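Vilmont Workplace Services
Automated Cell Walk-Through Checklist, With Comments
Site: Dadis garment sorting room, Cukedby
Completed by: floor safety lead, day shift
Period covered: January
Status: open, three items to close

Use this form before a cell goes back to full hours after a change of layout, tooling or staffing. Mark each line OK, FIX or N/A. Comments go under the line they belong to. A FIX without a comment will be sent back.

SECTION A. ACCESS AND FLOOR

A1. Walkway to the cell clear for its full width. OK
A2. Floor swept, no loose hangers, tags or bags underfoot. FIX
Comment: Tags collect along the wall side. The sweep used to happen when the sorters changed over at 2 p.m. Now one person covers the changeover and the sweep gets skipped on busy days. Put it back on the shift card with a time against it.
A3. Floor markings visible and in the right place. FIX
Comment: The old tape still shows the line from before the arm was moved. Two lines on the floor is worse than none. People were standing between them. Remove the old one.
A4. Emergency stop reachable from both standing positions. OK
A5. Lighting even across the work area. OK
Comment: Afternoon glare was raised by the late shift. Checked at 3:30 p.m., readable from both positions. Keep the item on the list for spring.

SECTION B. ARM AND GRIPPER

B1. Gripper fingers free of cuts, lint and loose covering. OK
Comment: Wipe at the start of each shift with a dry cloth. No solvent.
B2. Grip force set to the value on the cell card. OK
Comment: Card says 28. Controller says 28. Last month these did not match, so read both and write both down.
B3. Reach limits tested in slow mode. OK
B4. Arm stops when the gate opens. OK
Comment: Tested 3 times, stopped each time. Restart needs the button outside the gate, as it should.
B5. Cables tied back and not rubbing. OK
B6. Arm parked clear of the rack at shift end. FIX
Comment: It was parked with the fingers still in among the rods. Anyone pulling a garment off by hand has to reach past them. Fothergill supplied the program and can add a park position. Request sent.

SECTION C. RACKS, HOOKS AND GARMENTS

C1. Coating on rods and hooks whole, no bare wire. OK
C2. Rack stable when pushed by hand. OK
C3. Hook ends rounded or capped. OK
C4. Garments kept out of the path of the arm. OK
Comment: Dark items are the ones to watch. They are hard to pick out next to black fingers, both for the camera and for the person at the gate.

The rods are where most of the close work happens. The fingers have to go in on either side of a rod without pushing it, and a rod that has been bent even a little will throw the grip off. Staff should not straighten a rod by hand and put it back. Tag it and swap it.

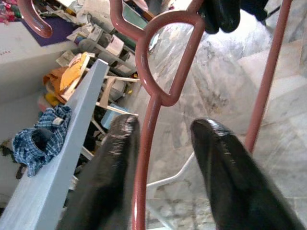

Page 3

Shelves next to a cell fill up faster than they did when the sorting was done by hand. The sorter used to put things away between pieces. With the arm setting the pace, items get put down on whatever is nearest and stay there. Check the shelves as part of this section even though they are outside the gate.

C5. Shelves stacked so nothing can slide toward the work area. OK
Comment: Fabric is fine on the open shelves. Boxes should go low. Papers do not belong there at all – move them to the desk.
C6. Spare racks stored flat and off the walkway. OK

SECTION D. PEOPLE AND WORKLOAD

D1. Everyone on the shift has signed the cell training sheet. OK
D2. Job cards match what people are now doing. OK
Comment: Rewritten this month. The old card said "sorter" and described lifting and hanging. The work now is watching, clearing jams and checking the pieces the arm leaves behind. Two sorters said their shoulders feel better. They also said the day is longer, and that standing still is harder on the feet than walking was.
D3. Seat or leaning rail at the watch position. OK
Comment: Rail fitted. A stool was tried first and got in the way of the gate.
D4. Rotation at least every two hours. OK
D5. Target posted and agreed. OK
Comment: The first target of 900 pieces a shift was set from the supplier's sheet and did not allow for jams or for the checking. Staff were opening the gate early to keep up. It now stands at 582 and early openings have stopped on both shifts. Do not raise it without repeating Section B.
D6. Staff know how to report a near miss without going through the line lead. OK
Comment: Forms are at the time clock. Reports went up after the arm came in, mostly pinches and snagged sleeves from clearing jams by hand. Cuffs buttoned or rolled, no lanyards inside the gate.

ITEMS TO CLOSE

A2 – sweep added to shift card. Owner: day shift lead.
A3 – old floor tape removed. Owner: maintenance.
B6 – park position added and tested in slow mode. Owner: Fothergill, with the floor safety lead present.

Keep the signed copy in the binder at the cell. Send a second copy to the Vilmont office with the near miss forms for the same month.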